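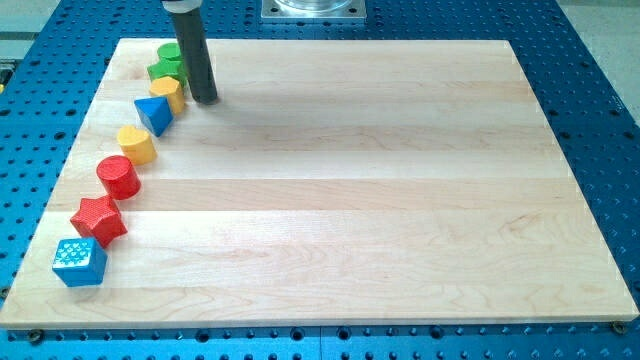

Zdenka Begović reckons a shape block is only a shape block if it can stand on its own, and that anything you have to lean against something else is a puzzle piece that's wandered off. I pinched that for the opening of this entry in the Medville Toy Library handbook and I've been arguing with people about it ever since, so let's start there.

Shape blocks

Shape blocks (also called geometric blocks, prism blocks or, at our place, "the shapes") are small coloured solids for sorting, lining up and stacking. Most are prisms, meaning a flat outline carried straight up to the same outline on top. A star prism is a star with thickness. So is a heart, if you see what I mean! Cubes and cylinders belong to the family too, and I've never met a set without them.

They aren't the same as unit blocks, the big plain building ones, which are cut in strict proportions so that two small make one large. Shape blocks only promise to be much the same height, and even then I'd get the ruler out before you buy.

Shapes

Cube. The one every kid picks up first. It sits on any face, which makes it the best foundation and the dullest thing to put on top.

Cylinder. Stands nicely on its end and rolls under the fridge on its side. Some sets have two in different sizes, and mums and dads are forever ringing me to say one's the wrong size. It isn't.

Triangular prism. Lovely as a roof. Stood on end it's steadier than it looks.

Hexagonal and octagonal prisms. These get mixed up constantly, by grown-ups more than children. Run a thumb round the sides and count the corners, six or eight. If the set gives them different colours (yellow octagon and green hexagon is one pairing) then you can cheat.

Star prism. Five points as a rule. It'll stand flat or up on two of its points, and a toddler who works out the second way will want you to come and look at it, possibly for the rest of the afternoon.

Heart prism. Flat is easy. On its point, forget it. Zdenka's rule gets a bit wobbly with this one and I've told her so.

Colours

Red, blue, yellow and green are the usual four, and in a lot of small sets they're shared out evenly, so an eight-piece set might have two of each. Colour doesn't follow shape in any way I can work out. I own three sets and the star is a different colour in every one. I rather like that, as it means you can sort the same handful twice and get two different answers.

Surface

Plenty of blocks are painted smooth, but you'll also find ones with a texture on the top face, either fine all over or a pattern of little raised dots. I'm a big fan of the dots. Small fingers go straight to them, and they give you something to talk about other than colour. They do hold grime, though. A soft dry toothbrush gets most of it out, and please don't soak wooden blocks, ever.

Ways of playing

The snake is the favourite at our sessions. You set the blocks in a curving line, close enough that they nearly touch, and whoever's turn it is shuts their eyes while one gets taken out. Curves are more fun than straight lines and they fit on a smaller surface. A maple board makes a good base if the table underneath is slatted or full of holes, and pale timber lets the colours stand out.

Towers come next, and then posting, if you've got a box with cut-outs. Our Lumanlan branch also plays shops with them. Stars are mangoes. I have no idea how that began.

Buying and borrowing

The Pekura set is the one we lend most and it runs to 30 pieces with a cotton bag. Second-hand sets turn up at the Etdale market for 20 dollars or so if you're there by eight in the morning. Check the edges for splinters and check the size as well, as very small cylinders aren't for babies who still put everything in their mouths.

Our catalogue has over 228 block toys of one sort or another. Shape blocks are on shelf 77, bottom row, next to the threading beads.

See also: Unit blocks; Pattern tiles; Posting boxes; Threading beads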